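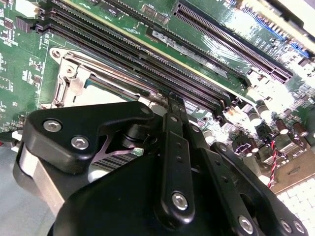

I went to the Zarwood open day in September, mainly for the afternoon session on computer disassembly. Rekha Kulkarni ran it. Her group wants to recover parts from retired desktops with two arms and no dedicated machine for each chassis model, and memory is where they have started.

Case layout

The tower lies on its side with the panel off, so every approach is from above. A printed fixture plate sits beside it on the bench, with upright slots for modules. Kulkarni said the plate had been through several revisions, mostly to the lead-in on the slots. A module that enters a degree or two out of line will bind, and the arm will keep pushing until the force limit trips.

The force limit took up a good part of the talk. Set it low and the arm gives up on modules that are merely stiff. Set it high and it flexes the board. They log every attempt, and the current set stands at 2,000, of which 282 were stopped on force. I asked how many of those were latch faults and she didn't have the split.

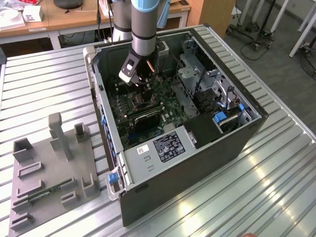 Cables

Chandrasekhar Poduval handles the planning software, called Tusell. It treats the chassis as rigid and the wiring as a keep-out volume, which is conservative. A bundle that sags over the memory can rule out every approach on a board a technician would clear in seconds. The second arm is meant to hold cables aside eventually. He was frank that the grasping side of that isn't ready.

Questions

Someone asked about cycle time and was told it wasn't being optimised yet. Fair enough, though I'd have liked a figure. I also asked whether the wrist camera was calibrated separately for each programme of work. It is, and the procedure is in the handout, page 2.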